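4 min read

I'd been reading Puspita Sitompul's star sign column for years before I got to sit down with her, so yes, I was a bit giddy (Sagittarius, can't help it). She reads charts above a bakery in Lekedov, and by 11 on a Thursday she'd already seen two Scorpios.

"They come in pairs," she laughed. "And they both want to know about the same ex!"

I asked which sign is worst at being single. She didn't even blink. "Libra. They'll be back with someone before the kettle's boiled. My cousin Sekar is one and I've stopped learning the names."
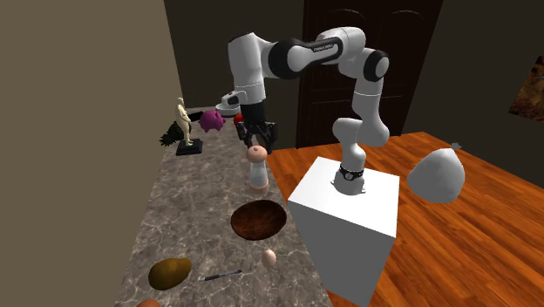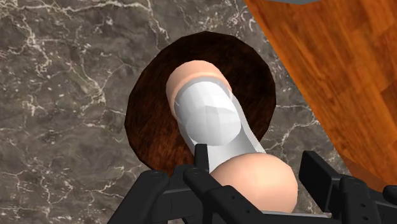

Red ball and pepper shaker in the first picture, marble top and round dark disc in the second.

Her own sign is Virgo, which she says explains the notebooks – she has almost 40 of them, all dated. Does she check a chart before a first date? "I did once. It was perfect on paper and he talked about his boiler for four hours." She went home and ate toast.

So what should a Sagittarius like me be doing this August? I was hoping for travel, or at least a handsome Leo. She looked at my chart for ages and then tapped the page.

"Ring your mum," she said. "And don't cut your own fringe."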